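Raner Steel Shelving Unit, Charcoal 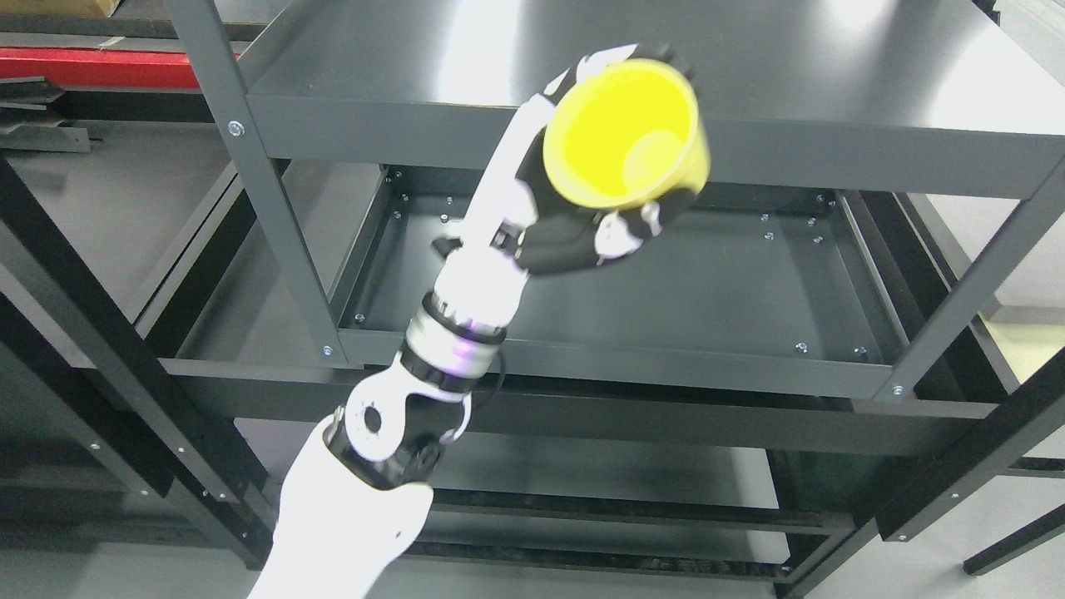

Raner unit in matte charcoal, with yellow plastic cup.

We get sent a lot of shelving at Virness and most of it goes back. The Raner has stayed on our books, with a few reservations.

The finish is powder coat in a dark grey, matte on paper, though under overhead lights the top shelf throws back a fair bit of shine. If you were hoping it would vanish into a dim corner, look at the colour in person first. The front lip is a folded edge. We like that better than a raw one, but it's still steel, so mind your knuckles.

The maker calls it "heavy duty". So does every other maker. They claim 175 kg a shelf, evenly spread, on a level floor. Samran Ruangrit in our Wuston store wouldn't put more than 100 on it and neither would we. For cups, plates and pantry tins it won't matter.

Width: 1000 mm
Depth: 500 mm
Colour: charcoal only
Assembly: flat packed, mallet not supplied

The "15-minute assembly" on the carton is optimistic. Allow an hour and get a second person to hold the uprights.

Cups not included. Plastic cups like this one are listed separately, and we think they're overpriced.

Warranty is 3 years against rust, indoors only. Keep your receipt.

Price checked 10/9/24. Ask in store about delivery.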